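3.2 The small stuff: flowers, a box and a cloth

I should say up front that I came to this part of the study as a skeptic. Our first set of sites (Cunudum and Masri, covered in 3.1) had taught us to look at big furniture, meaning who sits where and who gets the window. Peiyu Liang kept telling me that people in shared offices do most of their homemaking with things you can pick up in one hand, and after 17 visits I have to admit she was right.

Satdale is a good place to see it. The room is plain: pale table, glass partition with white blinds, a notice taped up on the glass. And then there are pansies! Purple and yellow ones, in a little pot right out on the work surface (Figure 4a). We talked to 5 people who use the room and every one of them brought up the flowers before we did. 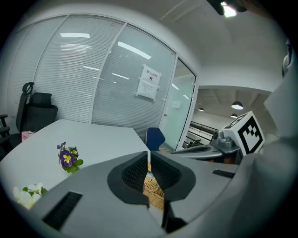 Figure 4a. Potted pansies on the desk at Satdale, with the glass partition behind.

We coded flowers as "display" items, same as framed photos and postcards. Rogério Camargo argued for a separate code, because a pot takes up desk space in a way a postcard on a wall never does, and somebody has to decide that the space is worth giving up. I liked that argument and we went with it. The result is that our display counts are lower than the ones in our pilot report, so please don't compare the two directly.

The item I found most interesting, though, was a woven tissue box. It has a lid with a slot in the top, and in there we found a folded cloth, green and white (Figure 4b). Our coding sheet had one line for "tissue box" and nothing at all for a tissue box with a cloth in it. Peiyu wanted to call it storage, I wanted to call it decoration, and we went back and forth on this for most of an afternoon in April.
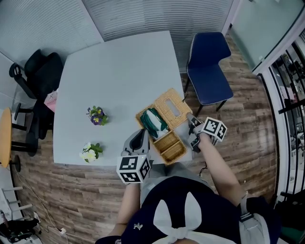

Figure 4b. Wicker tissue box with the lid tilted up and a folded cloth inside; two potted plants to the left.

What settled it was going back through the 200 interview excerpts and looking for how people talk about containers. They hardly ever name what a thing was sold as. They say "the basket," "the woven one," "the thing by the plants." So we dropped the product names from the sheet and coded by what the container held on the day, plus what it was made of. 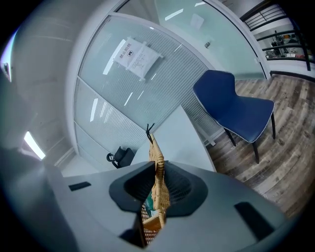 Material turned out to matter more than I'd guessed. At Citden, where the containers were nearly all clear plastic, people described them as belonging to the office. Wicker got talked about as if it had come from someone's house (whether or not it had, we didn't check). That's a small sample and I wouldn't lean on it too hard, but the 2 coders agreed on it without any discussion, and I can't say that for much else in this section. The full sheet, with the revised container codes, is in Appendix B.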